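November, late. Kettle on. Writing this before it goes out of my head.

Up at five to get the sim going before the building woke up. Server was free for once. Target for the week is 105 good demos of the pick-and-lift and I had nine when I sat down. Nine! After two days. Most of that was setup, so not as bad as it looks, but still.

By teleop I mean me with the handheld thing, the Sesero controller, which is meant to sit in your palm like a bar of soap and does for the first half hour. Then the thumb goes. I've put tape around it where the edge digs in. Squeeze to close, let go to open, tilt the wrist and the arm tilts – mostly. There's a lag when the room model is loading and you learn to wait it out. If you don't wait you overshoot, then correct, then overcorrect, and the recording has this horrible wobble in it that the policy will learn perfectly. It learns the wobble better than it learns the pick. Ask me how I know.

So the rule I wrote on the whiteboard in October: move like you've already decided. Pause before the approach, not in the middle of it. One close. No fiddling. Delete anything with a second try in it.

I break this rule constantly.

First run of the morning was decent. Second one I sneezed. Third, fourth fine, fifth I came in too low and had to back out, deleted. Sixth I kept although I shouldn't have, will look at it again tommorow when I'm less attached. Changed the start pose after that because every demo was starting from the same spot, and Jardine had the same trouble with their drawer task last winter – arm worked a treat as long as you parked it exactly where the trainer had parked it. Move it a hand's width and it just sort of swam.

New start poses then. I made a list of eight, some of them deliberately awkward. Arm rolled over, arm too high, arm way too close to everything. The awkward ones are slow to drive because the wrist view stops meaning what your hand thinks it means. You push left and the world goes diagonally. I had to say the directions out loud for a while. Felt ridiculous, worked.

The wrist view is all I let myself use now. I used to cheat with the big overhead view in the corner of the screen, everybody does, it's so much easier. But the policy only gets the wrist camera, so if I'm driving off something it can't see then I'm teaching it to be psychic. Covered the overhead with a sticky note. Then the sticky note fell off. Then I minimized the window like a grown-up.

Saved a still from one of the awkward starts, fingers open, nothing in them, a bit of something brown past the gap and the window gone crooked on the wall.
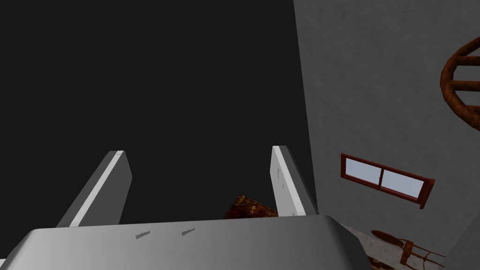
Marion MacAulay says I'm making it too hard too early. She wrote back within a minute, must have been up as well. Her view is that a starting pose with so much black in it gives the learner next to nothing to hang on to, and I'd do better with fifty easy starts before a single nasty one. "You wouldn't teach a kid to skate by throwing them on the lake backwards." Also that I should log how long I sit still at the beginning of each run, since in her experience the hesitation gets copied along with everything else.

I half agree. The hesitation bit, yes, completely, and I hadn't thought of it. My pauses at the start are long on the hard poses, because I'm working out where I am, and a policy that sees two seconds of stillness at the start of every hard run is going to learn to sit there. Possibly forever. We had that on the Brolta arm. Lovely smooth motion in the demos, and on the real bench it just hung there thinking. We all stood round waiting for it. Went for lunch.

But on the easy-first thing I don't know. My worry is you get fifty beautiful demos, it learns fifty beautiful demos, and then the hard ones are so outnumbered it shrugs them off. I wrote back and said mix them, a hard one every few runs. She said fine, but trim the dead time. OK. Wrote a little script to trim it. Took longer than it should have, off by one at the front, it was eating the first bit of movement and I couldn't work out why every run started with a jerk. Fixed by ten-thirty.

Then the good stretch. From ten-thirty to after one I didn't look up. There's a feeling you get when it's going well, where the gripper stops being over there on the screen and you're just reaching. Approach, slow, square up, close, lift, hold, done, reset. Approach. I forgot about the thumb completely until I put the controller down and couldn't straighten it.

Lunch was a muffin over the sink.

Afternoon was worse. Tired hands make tired data. I could see it in the plots, the paths getting lazy, cutting the corner on the approach so the fingers came in on an angle and one side touched before the other. Still a pick, technically. The checker passes it. But you can see it's luck. Binned a whole run of them and it hurt, that was most of an hour.

Tried doing some left-handed to give the thumb a rest. Not good! Interesting though. Left hand I'm slower and weirdly tidier, no flourishes. Kept two. Might be worth someone else driving for a session just so it isn't all my habits going in. I have this little dip before I close, a sort of nod, I never noticed it until I saw the paths overlaid and there it was in every single one. It'll be nodding for the rest of its life.

Short call with Prireo at three. They want to know if the demos can be done by hand on the real arm, somebody just grabbing it and pulling it through the motion, rather than all this. I said yes for some tasks. It's quicker to learn, anyone can do it in an afternoon, and you feel the contact, which I never get with the Sesero. But your arm is in the way of the cameras half the time, and you end up shoving harder than the motors would, and then playback is all over the place. They were nice about it. They'd like a comparison. Of course they would. Said I'd do a small one after this batch, same task, same object positions, both ways. Need to ask Marion if I can have bench time for it. Need to find the big clamp.

Things for tomorrow while I remember:

- re-check run six from this morning, probably delete
- trim script on the old runs too, not only the new ones
- two of the start poses are almost the same pose, swap one
- longer hold after the lift, I'm letting go early when I'm tired
- different tape for the controller, this one's gone gummy
- write down the mix (easy/hard) BEFORE starting so I don't fudge it

Did a quick test train over supper on what's there so far, which is too little to mean anything and I knew that. Watched it anyway. Easy starts, it goes in the right direction and closes on air a bit short. Every time a bit short. Hard starts, it spins. One of them it spun, stopped, seemed to find itself, and came round nearly square before it ran out of time. I watched that one four or five times. Shouldn't read anything into it. Sent it to Marion with no comment and she sent back a thumbs up and then "trim your pauses".

I'm at about 60 now if I'm strict, a few more if I'm not. Being strict. If the hands hold up I can be over 100 by the end of the week and the last handful will take care of themselves, or I'll bribe somebody to come and drive for an hour, which I want anyway for the nodding problem.

Thumb in a bowl of ice as I write, so this is all with the wrong hand on the keyboard, sorry future me for the spelling. Dishes not done. Left the training job going overnight with more steps, it can't hurt. Must rember to cancel it before six, the server's booked.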